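Chapter 6
Does the Training Last? Judging First Aid Courses and Practice Tools

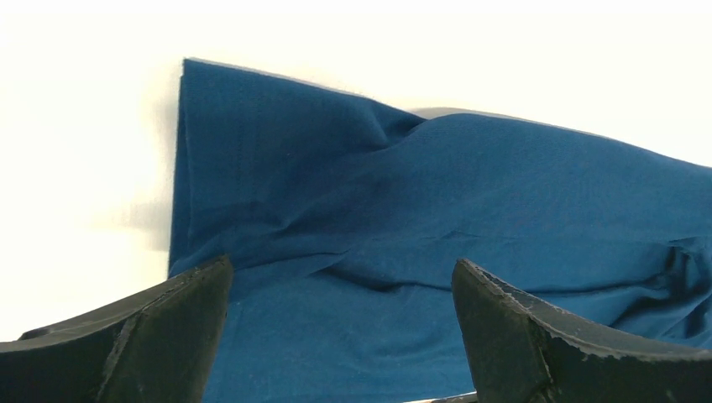
Figure 6.1 Blue cloth with a raised fold, on a pale surface.

Most people who take a first aid course feel good at the end of it. They have tied a sling, rolled a classmate onto one side, and pressed a pad against a pretend wound. They fill in a form saying the course was useful. The provider adds up the forms and prints the result on next year's brochure.

What does that result tell us? It tells us that people liked the course. Whether any of them could stop heavy bleeding in a parking lot eight months later is a separate question, and the form never asked it.

This chapter is about that second question. It deals mainly with bleeding control and slings, two skills that are taught nearly everywhere and tested far less often than you might expect.

6.1 A claim and what stands behind it

Suppose a company called Bestedov sells a practice arm for bleeding control. The arm has a light that turns green when the learner presses hard enough. Its sales sheet says that 605 learners used the arm and that nearly all of them "mastered" direct pressure.

Before reading on, write down what you would want to know about the word "mastered."

You may have asked when the learners were tested. In many reports of this kind, the test comes minutes after the lesson, on the same device, with the teacher standing there. A learner who has just been told to push until the light goes green will usually push until the light goes green. Take away the light and we may see something else.

You may also have asked who was left out. If 605 people finished, how many started? A sales sheet that gives only one of those numbers should make you slow down.

6.2 Big numbers and small ones

Now take two studies of a sling lesson. The Rarodik study followed 2707 learners and asked them, by email, whether they felt ready to help. The Lill study followed 86 learners and had each of them put a sling on a stranger, without warning, half a year after the class.

Many readers trust the first study more. It is much larger, and size does matter when two studies measure the same thing. These two don't. Feeling ready is easy to report and hard to check. A sling either supports the arm or it doesn't, and someone can look.

The smaller study has problems of its own. Eighty-six people from one town may not be much like the rest of us, and people who agree to be tested may be keener than those who stay home. We will come back to both points in Section 6.4.

6.3 Feedback tools

Lights, clicks, and phone apps are now common in first aid classes. The Herkov app, used as our running case in this chapter, gives each learner a score out of 2000. A score that fine looks exact. Ask what separates a learner at 1,640 from one at 1,655, and whether an injured person would notice.

Before you start the exercises, find a brochure for a course near you and underline every claim that could be tested.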